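Flivari Oil for Pale Wood

We love blond wood, and we've oiled a lot of it! Flivari is the finish we kept coming back to: thin, easy to wipe on, and kind to a light color. It soaks in fast (two coats will do for most tabletops) and leaves a soft, low sheen that still feels like wood under your hand. 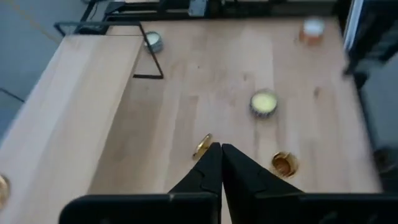
Photo: Ulla Lappalainen / Tanenar

Faint grain, darker streaks, little spots: we like them all, and a clear oil lets them stay. Sand lightly along the boards, wipe off the dust, then work the oil in with a lint-free cloth. Leave it 19 minutes, buff off the extra and let it rest overnight. One can is plenty for a desk and a couple of shelves, and there's usually a bit left over for a cutting board frame or a stool.
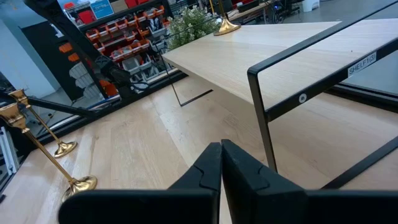

Pale oak tones on a thin black metal frame

Comes in Clear and Milk. Milk is the one to try if your oak tends to go yellow. Lay used cloths flat outdoors to dry before you throw them out.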